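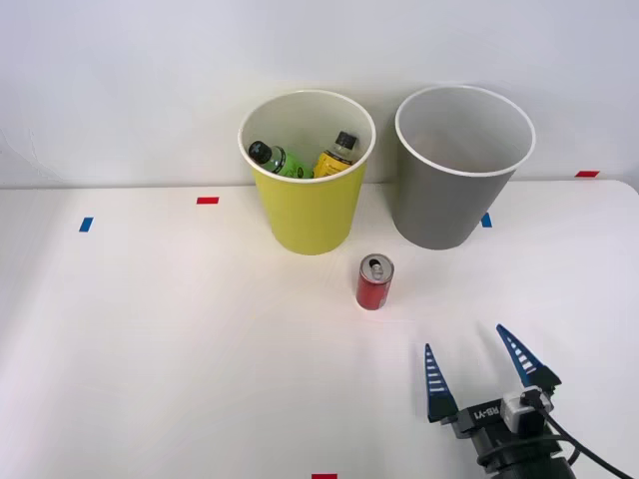

Etelka Jakab wrote to me that a choir stops growing when rehearsals run long, and I want to start there.

Slide 2. Droltwood had 30 singers in January. Rehearsals ran 100 minutes. We cut them to 85 – same music, fewer speeches from me.

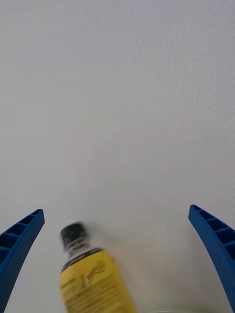 Textured surface, pale gray.

Slide 3. Warm-ups. Keep to 5 minutes. Hum first, then

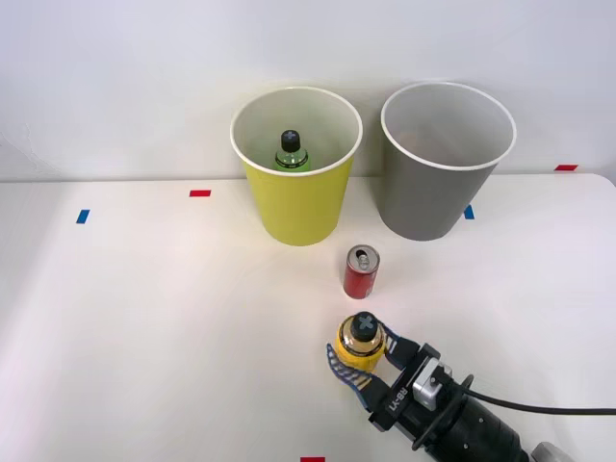

go to open vowels, altos before sopranos. Play the Carow clip here, first verse only.

Slide 4. Seating. Pause for questions.
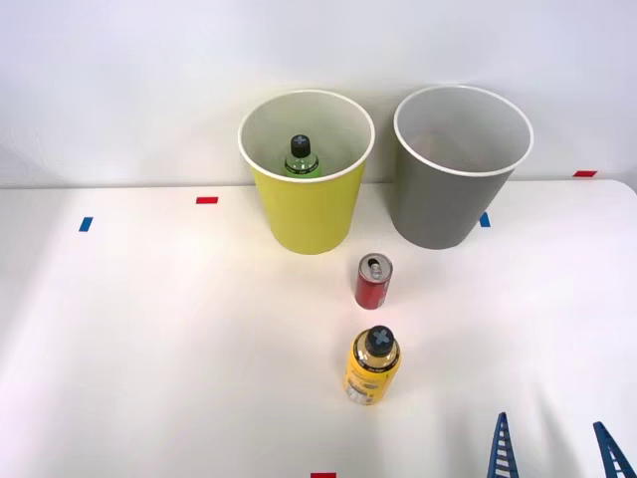 Gyula Kiss objected that mixed seating leaves new tenors lost. Fair point – pair them up until the second concert.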